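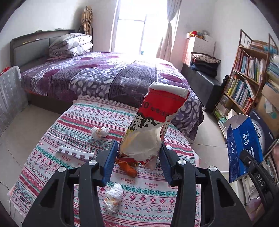
Cutting down on crisps in the evening – any tips?

Tassanee Thongsuk
January 19, 2025
Hello all, hoping for a bit of kindness! Since October I've got into the habit of something spicy and crunchy every night after tea, usually the hot ones from the shop in Telside, and I do love them, but I can't sleep afterwards and my skirts are telling tales. How did you stop?

barkmont_bev
Oh love, I've been there. I put mine in a little bowl, sit down properly and leave the bag in the kitchen. Took me some 17 days to stop going back for more.

OldPeteT
Bowls never worked for me, I'm afraid, I just filled them twice. Don't buy them at all, that's my advice.

Orathai Chantharasri
I can't agree with Pete there – whenever I banned them I'd end up driving out at nine o'clock for two bags! My mum roasts peanuts with chilli and lime leaf, 200 g in a dry pan, and a handful does me nicely.

OldPeteT
Fair enough, but peanuts are hardly slimming.

Tassanee Thongsuk
Thank you, all of you. Bowl tonight, peanuts at the weekend. Orathai, does she salt them before or after?

Orathai Chantharasri
After, while they're still warm x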